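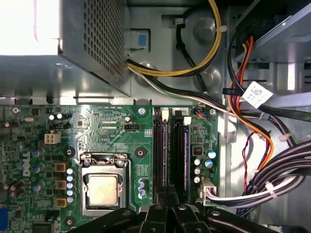
Robot Disassembly of Desktop PCs: Which Rules Did We Need?
Project report, Broltwood lab course
Hannelore Heitmann and Mahnaz Parsa
Submitted 8th May

1. Background

Our assignment was to write a rule set for a robot arm that takes old office computers apart, and then to live by it. The second half was harder. Fernton, the recycler that supplied the computers, already had a handbook for people doing the same job. It says "use common sense" in 5 places. We could not find a setting for that on the controller.

2. What we started with

Our first draft had a speed limit, a force limit and a line about safety glasses. Mahnaz thought this was plenty. Then we made a list of everything inside a case that a gripper can catch on, and the draft got longer.

Power cables are the worst of it. They loop from the supply to the board and the drive cage, and they bend differently in every machine, including machines of the same model. The processor is easier to plan for. With the cooler off, the bare heat spreader sits in its bracket with the lever alongside, and the fingers have to stay clear of both until the lever has been released by hand.

3. The rules as they stand

3.1 Mains cord out before the case goes on the bench. The person who pulls it signs the sheet.
3.2 Wait 5 minutes before reaching in. The power supply stays closed, whatever anyone hopes to learn from it.
3.3 Wrist strap on for any hand work near the board. This applies to supervisors too (it came up).
3.4 Inside the case the arm moves at reduced speed, and one person keeps a hand on the stop button. Holding a coffee in the other hand is allowed. Holding a phone is not.
3.5 The gripper stops above the board and waits for a go-ahead before every descent.
3.6 No pulling on wires. Connectors are gripped by the housing, latch released first.
3.7 Memory modules come out only with the latches open. "Nearly open" is closed.

4. Discussion

We logged 465 descents. Rule 3.5 was the least popular, as it roughly doubled the time per machine and made the operator say "go" until the word lost all meaning. We kept it. Most of our aborted descents were called off during that pause, usually over a cable.

Rule 3.6 needs more work. Our gripper is wider than some of the gaps between connectors, so a few plugs were left to Hannelore, who is not covered by the speed limit.

5. Open points

The sign-off sheet has no column for machines that arrive with parts already missing. We have been writing in the margin, and the margin is full. Michalík's narrower fingertips are due in October, after which 3.6 should be tested again from the beginning.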